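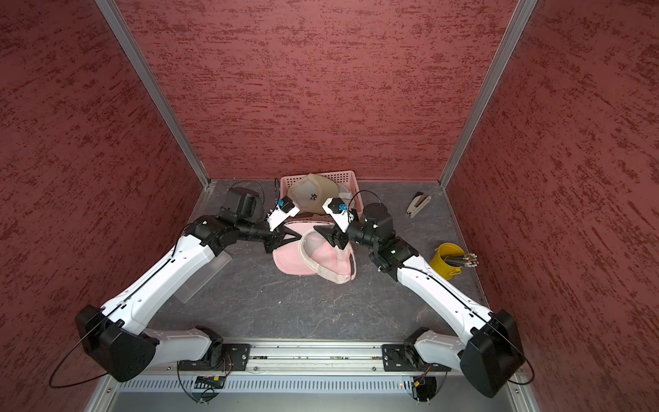 Caps returned to Nindden for cleaning, reblocking or storage are sorted by construction first and by colour second. Construction determines how much water and pressure the cap will take, and colour determines what it can share a basin with. The pink baseball cap in the photograph would go into the pale and mid-tone group whatever its fibre. Dark navy, black and red caps are handled separately. The answers below cover the points raised most often by clubs and shops sending caps in quantity.

Which types of cap do you accept?
Baseball caps with a stiffened peak, in cotton, polyester or a blend of the two. Wool caps are accepted for dry brushing and storage only. We do not take waxed caps, leather peaks or anything with a wired brim.

How do I find out whether the peak is cardboard or plastic?
Flex it slightly near one corner and tap the underside with a fingernail. Plastic gives a sharp click and springs back. Cardboard sounds dull and may hold a faint crease. If the result is unclear, write "peak unknown" on the form and the cap will be treated as cardboard – spot cleaning only, no immersion.

What water temperature do you use?
Plastic-peaked cotton caps are hand washed at no more than 34 degrees. Blends with a dark underpeak are washed cold. The sweatband is treated first with a soft brush and a neutral detergent, working along the stitching.

Can I put a cap in the tumble dryer?
No. Heat shrinks the crown unevenly and the front panels pull away from the buckram. Dry it over a form, out of direct sun. A rolled hand towel will do if you have no form, provided it fills the crown without stretching it.

How are caps packed for return?
Nested, one inside the next, peaks all facing the same way. The rear panels of structured caps are left standing. Unstructured caps may have the rear half tucked into the front, but this must be noted on the form, as some customers dislike the fold line. Maximum stack height is 60 cm in a Grotier carton. Caps packed peak-to-peak in opposite directions will be repacked on arrival and charged at the handling rate.

Should the strap be open or closed?
Closed, on the third hole from the end. Metal slide buckles are wrapped in tissue so that they do not mark the crown of the cap beneath.

Is there a limit on quantity?
A single consignment may contain up to 300 caps. Larger orders are split and each part receives its own reference. Please do not mix references in one carton.

The crown has a dent. Can it be removed?
Usually, where the buckram is intact. Light steam is applied from inside, then the panel is shaped by hand and left on the block overnight. Cracked buckram cannot be restored and the cap is returned as received. Sinéad Scanlon assesses all reblocking work and will write to you before anything chargeable is started.

Who do I contact about a missing cap?
Haris Kadrić, at the dispatch desk. Quote the consignment reference and the colour of the cap. Claims must reach us within 3 weeks of delivery.

Page last revised 5th February. Storage charges change in April; the new rates will be sent to account holders by post.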